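Socks, Sorting and a Very Bright Bedspread
Home Routines Project, final report
Aminu Ajayi

What I wanted to find out

I picked laundry for my project because at our place it never ends. We're a big household on Pollcombe, the washer goes nearly every day, and the clean stuff lands on whichever bed is closest. Then it sits there. I wanted to see if the way you sort a pile changes how long it takes to put away, and whether socks really are the part that slows everybody down (my guess going in was yes, by a mile).

My project partner was Valter Neves, who lives over in Lostine and has a much tidier family than I do. We ran the same test at both houses all through July.

How we did it

We tried 2 ways of sorting. In the first one, which we called "grab and go," you take whatever is on top, fold it and put it on a stack for its owner. In the second, "socks first," you pull every sock out of the pile before you fold anything else, lay them flat along the bed and pair them up. We timed each round with a kitchen timer and wrote it all down in a notebook. By the end we had handled 653 pieces of laundry between us, and 320 of those were socks. I did not expect it to be almost half!

We worked on beds the whole time. Valter wanted to use a table, but a bed gives you way more room to spread out, and it's where laundry gets folded in real life anyway.

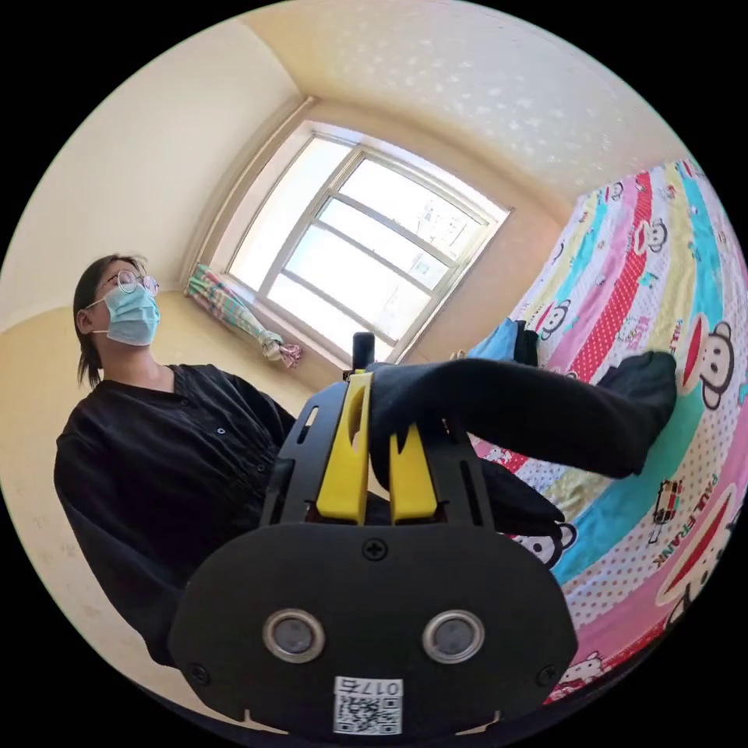 Dark socks were the worst, no contest. Black and navy look the same by lamplight, so we lost a lot of time holding two of them up side by side and arguing. Once we started folding near a window in the daytime the arguing pretty much stopped. I'd call that the most useful thing I learned, and it wasn't even one of our questions.

What we got

Socks first won at my house. It felt slower at the start, but the rest of the pile went fast after that. At Valter's it was close to a tie, and we think it's down to his family buying all the same kind of sock, so any two make a pair. We had some 200 socks in my half of the notebook and hardly any two kinds alike.

Problems

My little cousin Ojo helped by jumping in the pile, so one round had to be thrown out. We also forgot to start the timer a few times. And we got better at folding as the month went on, which probably makes the later rounds look quicker than they should.

If I did it again I'd switch the order of the methods every day, and I'd try clipping socks together before they go in the wash. Valter has already started doing that and says he'll send me his times.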